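Notes for the Zikurmont open night talk, February
Working title: Two arms on a bench and what I stopped believing
Slot is 12 minutes. Skip the bits marked (cut) if the speaker before me runs over.

Opening

Say hello, say my name, say I rent a bench here like half the people in the room. Then straight in. When I told people I was going to build a two-armed robot in a shared workshop, I heard the same thing over and over: it's basically a kit now, a weekend and you're up. I wrote down my hours. It came to 164 before the thing did one job I would have paid somebody to do. I am not a slow builder. I've put together three printers and rebuilt a lathe. So my question for tonight is who keeps saying "a weekend" and what they count as "up."

(Pause. Somebody will say "it moves." Yes. It moved on the first evening.)

The money

The figure I see quoted for a bench setup like this is 2,000 dollars. That figure is the arms. It leaves out the rail, the frame, the power supplies, cable, the box of screws in the wrong length, the box of screws in the right length, and the controller boards I cooked. Don't read out the whole spreadsheet. Muchen Xu has it pinned over the soldering bench if anyone wants it.

If someone asks whether it could be done cheaper: sure, with one arm. I'd ask very hard why you need the second one. I wanted it to hold a part while the other arm worked on it. What I got for a long time was two ways to knock the part on the floor.

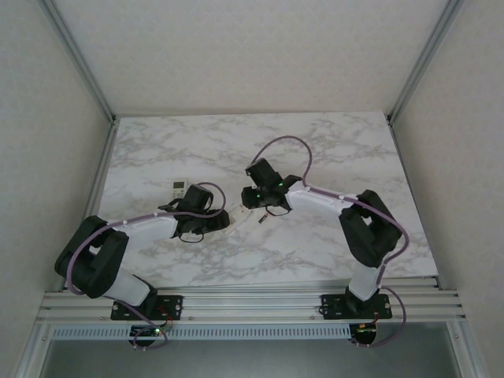 Two arms side by side have to agree about where the middle is. That's the problem in one sentence and I spent most of autumn on it. Each arm on its own was pretty good. Ask the left one to go to a spot and it went there. Ask the right one to go to the same spot and it also went there, by its own lights, which were a few millimeters off from the left one's. The Pollinberg software says the pair is calibrated. It has a green check mark for it. I no longer trust a check mark that a program gives itself.

Chun-hung Hsu's fix, and give him the credit out loud: bolt both arms to the same rail, square the rail to the table, and touch the two grippers to one fixed pin every time you power up. It takes a few minutes. It's boring. It did more for me than any update I installed.

(cut) The long story about shimming the old plywood top with playing cards.

Things I was told that I would check for myself

"It repeats to a tenth of a millimeter." Measured where, and carrying what? Put a screwdriver in the jaws, stick the arm all the way out, and try again. Bring a dial gauge. I did, and I'm not going to quote a number here, as mine would be just as misleading for your arm as theirs was for mine.

"The community will help." Parts of it did. Myung-ja Cheon answered a wiring question at eleven at night with a drawing. But most of the threads I found ended in "never mind, fixed it" with no word on how. If you fix something, post the fix.

"You just show it what to do." This is the big one at the moment. You move the arms through the job, the Fosaro package learns it, done. My experience is that it learns the job plus where the lamp was. I moved the lamp. Ask the room who has seen this. I expect hands.

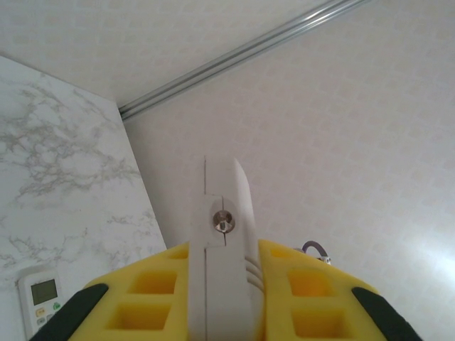

Grippers are where I changed my mind the most, and I'd like to slow down here. I started out thinking the arm was the machine and the gripper was an accessory. All my real trouble has been in the last few inches. A shape that looks fine on the screen flexes when it closes on something hard, and then whatever you taught it about grip is slightly wrong. People will tell you an open lattice like the one in the yellow jaws costs nothing in stiffness. Maybe so. I'd want to see one squeezed in a vise next to a solid one, same plastic, same print settings, before I repeated that from a stage. And look at where the purple cable arches up beside the white bracket, with its connector sitting right on top of the jaw. Cable near something that opens and closes is the first place I go when a reading turns flaky. Wiggle it while watching the numbers. Do that before you reinstall anything. I reinstalled everything, twice.

Let the slide stay up for the gripper questions. Emilian Ciobanu will be in the second row and he disagrees with me about lattice prints, so let him talk for a minute and then move on.

What I would do again

One rail for both arms. Walls on the sides and back of the table — I laughed at this until I stopped crawling under other people's benches for parts. Writing down hours. A stop button you can hit with your elbow.

What I wouldn't

Buy the second arm first. Believe a demo clip that has a cut in it. Ask for the uncut one, and ask how many tries came before it. If they won't say, that's your answer. The Pan demo that got passed around here last winter has four cuts in under a minute, and I know people who ordered on the strength of it.

Is it useful? Say this part plainly and don't sell it. It sorts and holds small parts for me, slower than I do by hand, and I have to be in the room. I like it anyway. I like it the way I like the lathe. That's a fine reason to build one, as long as you don't tell your partner it will pay for itself.

Questions

Likely ones: price (point at the spreadsheet), noise (less than the printers), can kids drive it (with an adult on the stop button). If Guangming Su asks about dishes, the answer is still no.

Leave the bench key at the desk by nine.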